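Speaker notes - public order and the large public event

Session begins at 10.15. Speaker: Abimbola Oyewole. Chair: Ngaio Tuhiwai. Please keep to 25 minutes and leave the remainder for the floor.

## Opening

Thank the chair and the hosts at Jusandale. Note that the full report went to delegates in February and that the talk will not repeat it. The subject this morning is narrower: what happened between the organisers of the Prurklow trade fair, the city authorities and the groups who wished to march against it, in the weeks before the gates opened.

State plainly that the review had no power to decide who broke the law. Those cases are still before the courts and no question on them can be answered today.

## The march

- Three routes were proposed. The city accepted the second, which passed along Wusow Street and ended at the canal.
- Organisers of the march had told the city to expect 1,000 people. The police planned on that number.
- The front of the march left the agreed route at the Akinola bridge. Accounts differ as to why. Read the two short statements from page 12 of the report, without comment.
- By the end of the afternoon 34 people had been detained. Most were released without charge the same evening.

Pause here. Delegates from other cities will want to compare their own experience, and a short show of hands is welcome - how many have had a route changed on the day?

## What residents told the review

The review received 779 written replies from households and shops near the route. Of these, 523 said they had been given no notice of road closures. This is the finding that drew the most comment from councillors, and it should be given time.

Shopkeepers on Wusow Street asked for one telephone number that would be answered throughout the day. They had been given four, and two of them led to the same recorded message. The city has accepted this point in full.

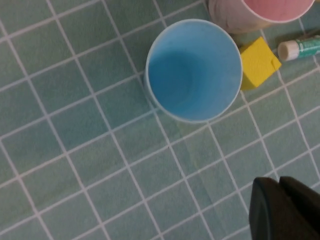
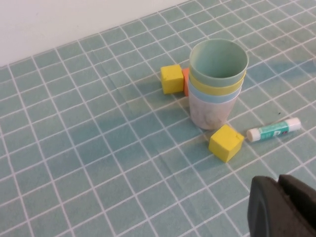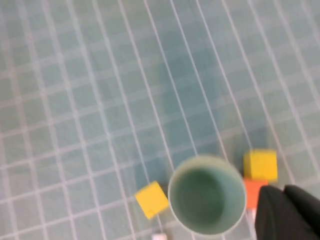
*Tiled surface, three views.*

## Relations with the press

Reporters were asked to gather at a fixed point beside the fair's east gate. Several declined and walked with the march. The review found no fault with them, and the speaker should say so clearly, as the matter was wrongly reported at the time.

The first official statement came at 7.40 in the evening. By then several accounts of the day were already in print, some of them mistaken. The report asks that a named officer be free to speak to the press from midday onwards.

## Recommendations for discussion

1. Notice of closures to be delivered by hand to every address on the route, and again if the route changes.
2. Stewards and police to meet on the ground the day before, at the places where the route narrows.
3. A single telephone line for residents, with staff able to speak to the control room.

The second point was opposed by one member of the review panel, whose reasons are set out in the annex. Refer to the annex if asked - do not summarise it from memory.

## Questions

The chair will take questions in pairs. Matters of cost should be passed to the city's finance office. Written questions may be left at the registration desk until 4.30 and will be answered by post.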